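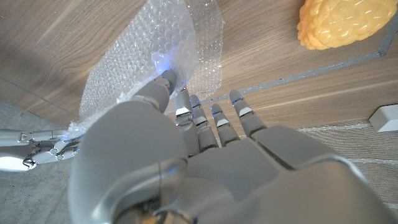

Last updated: 20th June

3 min read

The email came in January, before lunch. I read it two times, because English is my third language and I wanted to be sure that "voluntary adjustment" meant less money.

It did. Everybody at Plutano above grade 4 would give back a part of the salary until the Sestovora contract was signed. I was grade 4 exactly. I went to ask my manager if "above" included me.

"What do you want it to mean?" she asked.

I did not know what to say, so I told her I would think about it.

In the evening I made soup and put the letter next to the bowl. My mother had worked in a shoe factory that cut the wages in a bad winter. She never complained about it at home, but she stopped putting sugar in her tea, and when the wages came back, the sugar did not.

The next morning I signed. 500 a month, for as long as necessary. My manager looked at the paper for a long time and then put it in a drawer.

Sestovora signed with Zernbridge in the spring. We heard it from the news, like other people. A second email came, and it was shorter than the first.

I went to my manager for my letter. The drawer was not locked. My paper lay on top, without a stamp, and under it were two more, from people I ate with every day.

"I never sent them," she said. "Go home, it is late."

I walked to the station and bought a tea there, with sugar.

Comments (3)

The mother and the sugar, I had to stop and read that again.

So was her salary cut or not? I think not, but I'm not sure.

We had the same email at my old company, only ours said "shared effort". More stories like this please!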